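I got to Pronbridge a little before nine in the morning, which was already late by her standards. She'd been up since four, had baked two trays of rolls, and was sitting on the back step of the shop with a coffee and her shoes off. "You missed the good part," she said. "The good part is when it smells like something and there's no line yet."

She's run the bakery for two years now. Before that she kept the books for a furniture store over in Brolbridge, and she says the jobs are more alike than you'd think. "It's all weighing things and being annoyed when they don't add up." I asked if she missed the desk. She laughed so hard she had to put the coffee down.

I wanted to know how it started, and I'd kind of expected a story about a grandmother. No grandmother! She got hooked on a rye loaf at a street market while she was on vacation, came home, and couldn't find anything like it. So she tried making it herself. "The first ones were terrible. Flat, gray, sour in a bad way. I took them to work and people were very polite." She kept at it on weekends, then started selling a few out of her garage, and then the old dry cleaner's on Durkden Street came up for rent and she signed the lease before she'd told her husband. (He's fine with it now. He does the deliveries.)

We moved inside so she could keep an eye on the oven. It's a small place, and I spent most of the hour getting out of her way.

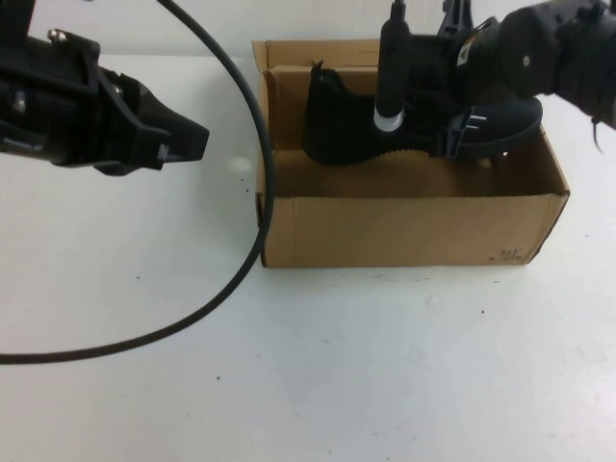
A white tabletop, with a black cable looping around past a cardboard box.

What surprised me was how much she talked about waiting. The rye dough sits overnight, and she won't hurry it, even in March when the back room is freezing and everything takes forever. "I used to poke at it," she said. "I'd get up at midnight and drive over here to look at it. What was I going to do, give it a pep talk?" These days she sleeps through and deals with whatever she finds.

On a busy morning she sells 144 rolls, and she knows that because it's all the oven will give her before she opens. I asked if she'd get a bigger one. She made a face. "Then I need a bigger mixer, and somebody to run the mixer, and then I'm back doing payroll." She has thought about staying open later, though - people getting off work keep rattling the door.

I asked what she'd tell somebody who wants to try this at home. "Buy a scale," she said, right away. "And make the same loaf over and over until you're sick of it. Everybody wants to make a different one every weekend and then they wonder why none of them come out." She thought about it for a second. "Also, eat the bad ones. Toast fixes a lot."

The timer went off and she was up before I'd found my pen. I left with a rye loaf under my arm and a bag of rolls she wouldn't let me pay for, and I'd eaten two of them by the time I got to the car.

Contact | Copyright Pronbridge Table Talk, all rights reserved | Back to top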